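Assunto: Re: Demonstração no dia aberto – estante de arame e objetos misturados

Em junho, um assinante da lista escreveu:
> Alguém esteve na demonstração da Bonitz? Interessa-me saber
> que carga usaram e se o ciclo anunciado inclui a navegação
> ou apenas a preensão.

Estive na sessão das 11 horas. O manipulador móvel era um Clostance, com o planeador Eden na versão que a Adeleke distribui aos integradores. A tarefa consistia em retirar objetos variados de uma estante de arame, sem modelos CAD prévios. Carga útil declarada: 580 g na pinça. O ciclo anunciado inclui a aproximação da base.

A dificuldade está na perceção. As barras paralelas devolvem reflexos e a profundidade degrada-se junto delas – pior ainda com tecidos e embalagens encostados uns aos outros.

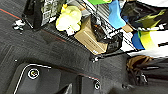
O planeador precisa de treino específico para cada objeto?
Segundo a equipa, basta o modelo genérico, treinado com 1,680 preensões; só os objetos transparentes exigem dados adicionais.

Quanto à navegação, a base trabalha com um mapa fixo da sala e corrige a posição final pelos montantes da estante. A prateleira inferior é o caso desfavorável: o braço entra quase na horizontal e a folga sob a grelha seguinte limita o punho. O planeador avalia 6 poses de entrada antes de escolher.
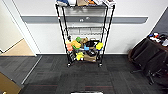
Estante com rodízios, objetos agrupados na prateleira inferior.

Não divulgaram a taxa de falhas. Pedi os registos de força – se os receber, envio para a lista.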